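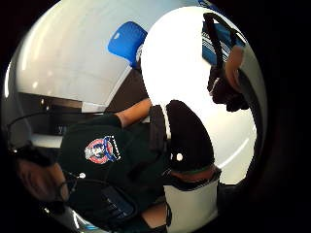
Does it matter how you fold a tea towel?

It matters less than most household manuals claim, and mainly for two things: how the towel fits where you store it, and how quickly you can grab one without disturbing the rest.

Household Textiles, Nurkbridge Evening Courses
Handout 6: Folding flat cloths
Gunvor Haugland

Read this before the practical. Bring two tea towels of your own, used ones, washed at least a few times. New towels from the packet are stiff with finish and will do whatever you ask of them, which tells you very little about a Tuesday in your kitchen.

What the books say

Almost every book on the reading list has a chapter on folding, and almost every one of those chapters makes at least one claim that the author has not tested. I include my own old notes in that. The claims come in a few families.

Folding preserves the cloth. You will read that a towel folded in thirds lasts longer than one folded in half and half again. The oldest version I have found is in the Virkthorpe household guide of 1961, where it's stated flatly with no source. Later books repeat it, sometimes in nearly the same words. It's a plausible idea. A sharp crease in the same place, pressed with a hot iron over and over, does wear linen along the line, and you can see that on old tablecloths. A tea towel, though, gets scrubbed against pans, wrung out, boiled, and used on the oven door. I have thrown away a great many tea towels and I can't remember one that failed at the fold. They go at the hem, at the hanging loop, or in the middle where everyone wipes.

Folding saves space. A towel takes up the space it takes up. Folding tightly squeezes some air out, and rolling squeezes out a bit more if you keep the rolls under tension, but the real gain comes from having every bundle the same size. A drawer of badly folded towels that are all bad in the same way will hold nearly as much as a drawer of perfect ones. Try it with your own drawer before you believe me.

Folding keeps a kitchen calm. I leave this one to you. I don't know how anyone would measure it, and the people who say it most often are selling drawer dividers.

What we can say with some confidence

Put a towel away damp and it will smell, however it's folded. More layers means slower drying. If you remember one sentence from this handout, I'd like it to be that one.

Cotton and linen hold a crease. Terry holds hardly any, and half-linen blends fall somewhere between. So a method worked out on linen may fall open when you try it on terry, and the fault is in the instructions.

Weight changes things too. The thin cotton towels in our sample box are sold as 70 grams each, and the Ševčík linen ones are heavier and stiffer. Fold one of each in the same way and compare the height of the two bundles. Write the result down. Last April the whole group predicted the linen would make the thicker bundle, and when we put a ruler to them the difference was small enough to argue over, so we argued over it.

The surface

Most instructions start with "lay the cloth on a flat, clean surface" and leave it there. The surface deserves more thought.

A smooth tabletop lets the cloth slide. That helps when you want to turn the whole bundle around, and it's a nuisance when you are trying to make a flap and the rest of the cloth follows your hand. A rougher surface, a wooden board or another cloth laid underneath, holds the bottom layer still. Professional folders in laundries usually work on padded tables. The home books show bare countertops, I suspect for the look of it.

A round table adds one more difficulty, in that there is no straight edge to square the cloth against. At a rectangular table you line the hem up with the table edge without noticing that you're doing it. Take that away and people's first folds drift. Use the hem itself as your guide, or a stripe if the towel has one.

About stripes

Woven stripes follow the threads, so on a towel lying square they run parallel to a hem. Once the cloth is folded they become a cheap measuring tool. If the stripes end up crossing the bundle at a slant, then either you folded on the bias on purpose or your first fold was off and every one after it has copied the mistake.

The books call bias folds decorative. They make the tapering napkin shapes you see on restaurant tables. For a napkin that will be shaken open in ten minutes they're fine. For storage I've never seen the point: the bundle has a thick end and a thin end, it won't stack, and a slanting fold pulls the weave slightly out of square. How much that last part matters, I can't tell you. The textbook says it matters greatly and gives a photograph of one napkin.

Look at the stripes on the navy cloth and decide for yourself how you would describe the fold. Then say which edge you would take hold of next. There is more than one reasonable reply to both.

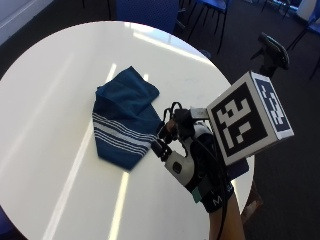 Pinch or sweep

There are two ordinary ways to move a layer of cloth. You can pinch it between fingertips and lift, or you can slide a flat hand under it and carry it over.

A pinch is accurate where the fingers are and poor everywhere else. It gathers the cloth into a small ridge, and the ridge stays there when you let go unless you smooth it. Pinching one side also drags on the far side. With two hands, one at each corner, most of the trouble goes away, since the edge between them is held straight.

A sweep moves the whole layer together and leaves fewer wrinkles, but it is hard to stop at an exact line. It also needs a cloth with a bit of body. Thin cotton just bunches up in front of the hand.

The books prefer one or the other with great firmness. In the practical you will probably find that you pinch to start and sweep to finish, having never been taught to do either.

The practical

Work in pairs, one folding and one watching, and swap after each method. The watcher writes. Please don't help, even when it's painful.

1. Half, half, half. Bring short hem to short hem, then fold the same way again, then once across. Smooth after every fold.

2. Thirds lengthwise, then half, then half. The outer thirds should meet the opposite long edge without overhanging it. Most people misjudge the first third and make the second one fit.

3. Thirds both ways. This gives the squarest bundle with most towels and stands on its edge if the cloth is firm enough. With terry it mostly doesn't, whatever you've seen online.

4. The roll. Thirds lengthwise, then roll from one short end. Set it down and wait a minute before you judge it.

5. Whatever you do at home. Do it at your usual speed. This is the one I'm most interested in.

For each method the watcher notes how many times the folder went back and corrected something, whether the bundle held its shape when it was lifted and put down again, and which edge was handled first. Leave the column for "neatness" blank. I used to have people score it out of ten and the scores followed how much the watcher liked the folder.

On the numbers you will be quoted

The Nultasby drawer system, which several of you asked about, advertises space for 400 folded towels in a standard cabinet. I have no idea whose cabinet that is or what size the towels are. A competing booklet says 500. Neither gives the dimensions of the folded bundle, and without that the figures are decoration. If you want a number for your own kitchen, fold one towel, measure it, measure the drawer, divide, and take a few off for the fact that drawers have runners and hands have to get in.

For next time

Choose one method and use it on all your towels until we meet. Keep a note of when you gave up on it, if you did, and what was going on in the kitchen. Someone in every group gives up on laundry day with a full basket, and those notes are usually the most useful ones we get.

Reading: chapter 4 of the course text, both pages on napkins. Mark every sentence that contains the word "always" and write in the margin how you would check it.

Ironing is handout 7. Please leave the question of whether tea towels should be ironed until then, as it took up most of an evening last year.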